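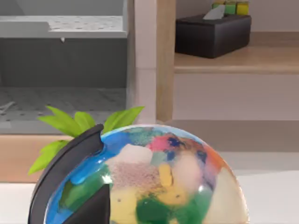

4. Registering a restraint device

This section applies to Biltier custody stations running the Simovham exhibit and restraint module. Complete section 3 (operator accounts) before continuing.

4.1 Before you start

You will need:
a supervisor login
the device serial plate or its printed label
the court order or custody authorisation number

CAUTION: Do not register a device while it is fitted to a person in custody. Remove it according to your service's policy and register a replacement.

4.2 Procedure

1. Log in at the station and select Devices, then Add.
2. Scan the serial label. If the scanner does not read it, key in the serial number and press Enter.
3. Select the device class. Leg restraints and belts are class 2. Electronic control devices are class 3 and require a second supervisor login.
4. Enter the authorisation number. The field accepts letters, digits and hyphens.
5. Select the courtroom or holding cell from the list. Locations are maintained under Settings, Sites.
6. Press Save. The status changes from Draft to Available.
7. Print 2 labels. Attach one to the device case and file the other with the custody log.

Note: Error 1259 means the serial number is already registered at another site. Ask that site to release the record. Do not add a suffix to the serial number.

4.3 Assigning the device to a hearing

1. Open the hearing record and select Restraints.
2. Choose the device. Only devices with the status Available are listed.
3. Enter the reason for use and the name of the authorising officer.
4. Press Assign. The entry is time-stamped and cannot be edited afterwards. Corrections are added as a separate note.

CAUTION: A class 3 assignment lapses when the hearing is adjourned. Reassign the device before the person is returned to the courtroom.

Continue to section 5, Returning and inspecting devices.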